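Hallthorpe Yard, second progress report
Prepared for the Urnia Housing Fund
18 Jan 2018

Since our last report in June, the mill building at Hallthorpe has acquired a roof. Readers of the June report will recall that it was going to acquire one in June. We are pleased to close that item and would rather not discuss the weather, which took up most of page two last time.

The conversion will still provide 33 apartments, all of them for rent at the levels agreed with the Fund. The number survived two redesigns of the stairwell and one visit from the fire inspector, who wanted the stair doors wider and got them. The cost is in the budget table under "doors," where it looks smaller than it felt.

Structure and shell

The east wall has been pinned and repointed. Petrică Ciobanu, our site manager, had warned us that the wall leaned. The surveyor we hired to check his opinion agreed with him at some length and sent an invoice. Windows are in on the first two floors. Those for the third floor were delivered to Tususmont, a town with a street of the same name and a very patient post office. They are now with us, less one pane.

Floors are poured throughout except in the old boiler room, where we found a second, older boiler room. It has been pumped out, filled and signed off. We lost nine working days to it.

Kitchens and storage

The layout for the one-bedroom units is settled. We went back and forth over the worktops, and tenants on the advisory panel had firmer views than the architects. They asked for a pale surface, corners that don't catch a hip, and somewhere to run a cord that isn't across the sink. We have ordered on that basis.
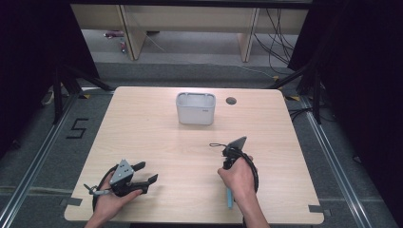 Pale wood top with rounded corners and a cable hole, white basket toward the back.

The joinery contract went to Żak, the lowest of the three bids and the only one submitted on time. First deliveries are due once the plaster on the ground floor is dry. The plaster has its own schedule and has not shared it with us.

Money

We have drawn the first two payments of the grant and spent them on the things we said we would, in a slightly different order. Contingency is lower than we would like. The second boiler room accounts for most of that, and the wall for the rest. We are not asking for more. We are asking to move the unspent landscaping money into drainage, on the grounds that the landscaping currently sits under water. A revised table is attached.

Letting

The waiting list opened in the fall and passed 500 names before we had finished proofreading the form. About 200 of those households meet the local connection rule. Sorin Gavrilă is working through the applications and has asked us to note that question seven, which required people to attach a document we never named, was not his idea. It has been removed.

Next steps

Electrical first fix on floors two and three, lift installation, and the replacement pane. The lift company has given us a date, and we have written it down in pencil. We would welcome a visit from the Fund at any point. Please bring boots, and use the north gate, as the south one is presently behind a pile of the old roof.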